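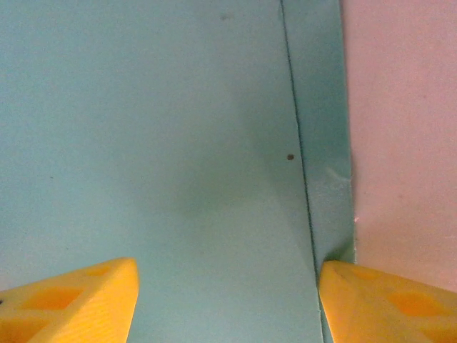
Govcombe repair mornings are back in May, and we've got a bigger hall

I'm Ruaridh Pringle, and I've been running the Govcombe repair mornings since we were four people and a kettle in the back of the library. I'm very pleased to say we're moving into the old Niven drill hall this spring, with room for 15 benches and proper lighting at last (my eyes are grateful).

Last year we looked at 234 broken things, from toasters and bedside lamps to one very sad accordion. More than 80 of those were kettles. I don't know what Govcombe does to its kettles, but bring them along anyway!

Doors open at 10am and we stop taking new items at noon, so do come early if yours is fiddly. It's free to get in. If we have to fit a part we'll ask you to cover what it cost us, and there's a jar by the tea urn for anything else. Sewing is upstairs this time - ask for Cameron Innes, who has two machines and a frightening number of zips.

The move has been paid for by a grant of £1,395 from the Pitov Fund, plus the takings from our winter quiz. That's gone on extension leads, testing kit and a secondhand soldering station I've wanted for ages. Cameron says: "I've been hemming curtains on a card table for three years, so a real bench feels like a holiday."

We can't take microwaves, gas heaters or anything that needs two people to carry it in.

If you'd like to have a go at fixing things yourself, come and sit with one of us for a morning. You don't need any experience, and we'll lend you the screwdrivers. Local papers are welcome to drop in too - just ask for me at the door.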